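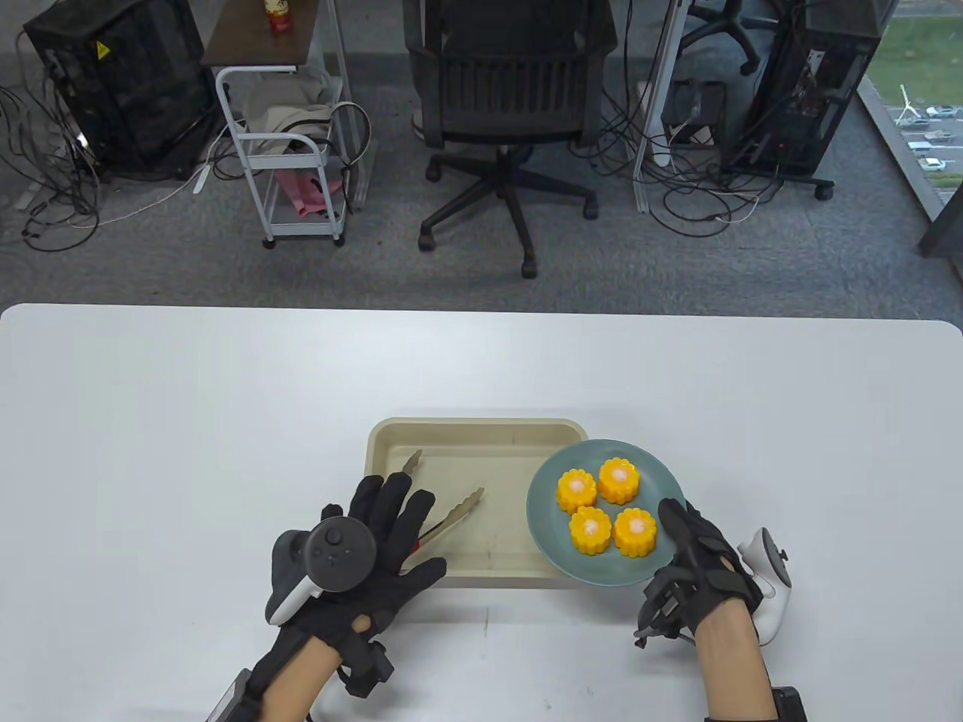 표정욱
Oltlow 공유공방 장비 검토 담당

Tuladero 양손 입력 키트 검토: 장갑형 센서와 손목 모듈의 조립 및 사용성

2021년 3월 25일

Oltlow 공유공방은 회원이 직접 제작하는 로봇 팔의 조작 입력 장치로 Tuladero 키트를 검토하였다. 키트는 센서 장갑 한 켤레, 손등에 컨트롤러를 고정하는 스트랩, 손목 모듈로 구성되며 컨트롤러는 별도로 준비하여야 한다. 구입가는 2,215유로로, 개인보다는 공방 단위의 공동 구매에 적합한 금액이다.

조립

조립에는 일곱 시간이 소요되었다. 설명서는 61쪽 분량이며 배선도가 정확하고 부품 번호도 실물과 일치한다. 다만 손목 모듈의 체결 순서가 두 곳에 서로 다르게 기재되어 있어 한 차례 분해 후 재조립하였다. 제조사는 8월에 개정판을 배포할 예정이라고 회신하였다. 납땜은 필요하지 않으나 커넥터가 작아 확대경 사용을 권한다.

시험 과제

시험은 주방 작업으로 정하였다. 집게, 쟁반, 접시를 사용하여 옥수수 모양의 노란 조각을 옮기는 과제로, 집기와 놓기 외에 손목을 비트는 동작이 충분히 포함된다. 집게는 손잡이가 미끄럽지 않은 제품이 유리하다.

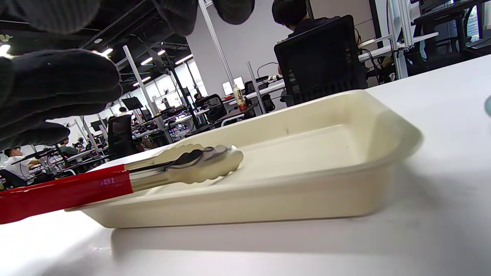 쟁반 앞쪽에 비스듬히 걸쳐 놓인 붉은 손잡이의 집게

컨트롤러의 무게는 손등에 고르게 분산된다. 손가락을 넓게 편 자세에서는 위치값이 안정적이었고, 집게를 끝까지 오므릴 때 엄지 쪽 값이 다소 늦게 반영되었다. 보정 절차를 다시 수행하면 지연은 줄어들지만 장갑을 벗었다가 착용할 때마다 같은 절차를 반복하여야 한다. 회원이 교대로 사용하는 공방에서는 이 점이 가장 큰 부담이 된다.

장갑과 파지력

기본 장갑은 얇고 통기성이 좋은 반면 표면이 매끄러운 식기를 다룰 때 마찰이 부족하다. 이에 따라 고무 돌기가 있는 장갑과 일반 편직 장갑을 비교 대상으로 추가하였다. 파지력은 돌기 장갑이 우수하였으며, 손끝의 감각은 편직 장갑 쪽이 더 분명하였다.

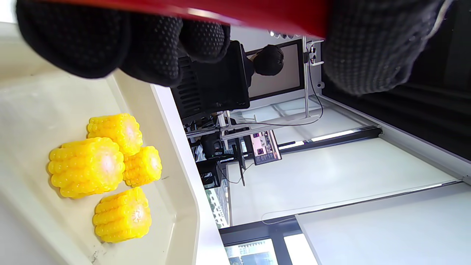

왼손은 돌기 장갑, 오른손은 편직 장갑. 쟁반에는 노란 조각 네 개가 놓여 있다.

Jumport의 교체용 스트랩도 함께 시험하였다. 길이 조절 폭이 넓어 손이 작은 회원에게 적합하나 버클이 손목 모듈의 전원 단추와 간섭한다. 상시 사용 품목으로는 추천하지 않는다.

접시에 조각을 배열하는 과제는 간격이 좁아질수록 난도가 올라간다. 인접한 조각을 건드리지 않으려면 집게의 진입 각도를 일정하게 유지하여야 하며, 초보자는 접시를 돌려 가며 작업하는 편이 수월하다.
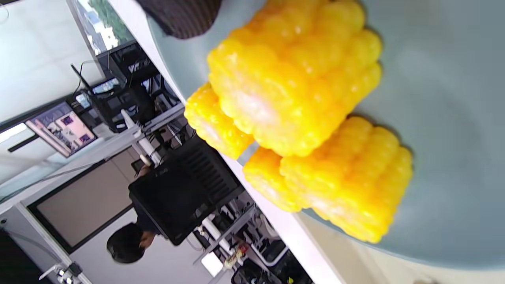 평가 및 권고

본 키트는 조립 품질과 착용감에서 양호한 평가를 받았다. 보정 절차의 반복과 설명서의 오류는 개선이 필요하다. Oltlow 공유공방은 이용자별 보정값 저장 기능이 제공되는 것을 조건으로 추가 구매를 권고하며, 그 전까지는 보유한 키트를 예약제로 운영한다. 예약은 공방 접수대에서 받으며, 최초 이용자는 착용 및 보정 교육을 이수하여야 한다.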